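11/4/24

Woke up far too early, lay there listening to the bins being collected, and decided that today was the day I'd sort out the glasses and mugs. I've been putting it off since August. I had two boxes from the old flat in Nuvbridge still taped shut under the stairs, and I've been drinking my tea out of the same chipped thing for weeks because I couldn't face opening them.

Anyway, kettle on, radio on, boxes open. Most of it was newspaper! I must have wrapped everything as though it was going to sea. I filled a whole bin bag before I got down to anything I could drink from, and then stopped to read half a page about a planning row in Skudden, so that was a good chunk of the morning gone.

The rack has been the best thing I've bought all year. It was in the window of Grimshaw, the second-hand place by the station, and the ticket said 16 pounds, and I walked past it twice before I went in (I always do this, and one day somebody else will get there first). It's a lovely warm orangey wood with curved bits at the sides, three levels, and it looks very handsome against the black marbled top. I'd been worried it would be too much with all those purple flecks but I think they get on. 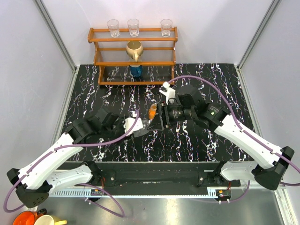

*Glasses up top, beige mug in the middle, blue one tucked in at the bottom.*

I do like the clear glasses on the top level. They've got those cut sides low down that feel nice in the hand, and they make water seem like more of an occasion than it is. I can't decide about the spacing. Two are keeping each other company and the third is off on its own near the right-hand end, and every time I look over I want to shuffle it along — then I think no, leave it, there might be another glass in the second box. (There wasn't. I found the egg timer, though, and the good tin opener.)

The mugs took longer than they should have. The beige one is the nicest to hold and the blue one holds more, so which do you put where you can grab it? Beige won. Blue is low down where I have to bend for it, and I expect I'll swap them by the weekend. My back will have views.

Lunch was toast and the end of the soup. I meant to walk to Drunis afterwards for stamps and a bit of fresh air, but it looked grey and I'd got my slippers on, so that's tomorrow's job now.

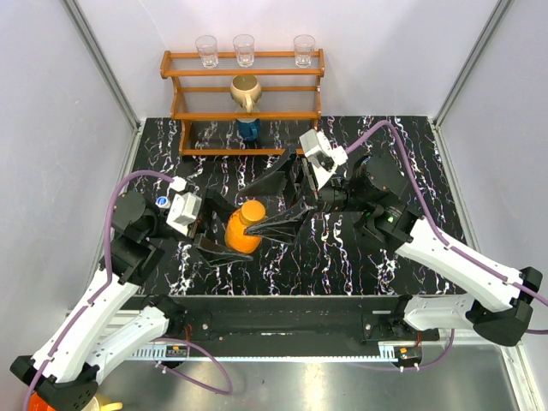
*The orange bottle, lying down on the job.*

I do love a bit of orange next to that wood, it cheers the whole corner up. It did make me thirsty for squash, so I had some, in one of the proper glasses for once.

Still to do: the other side of the cupboard under the stairs, the tea towels, and the drawer with the batteries in it. I also owe the electric people a reading. Found 50 pence in the bottom of the second box, so I'm calling that wages.

Early night, I think. Must remember the stamps.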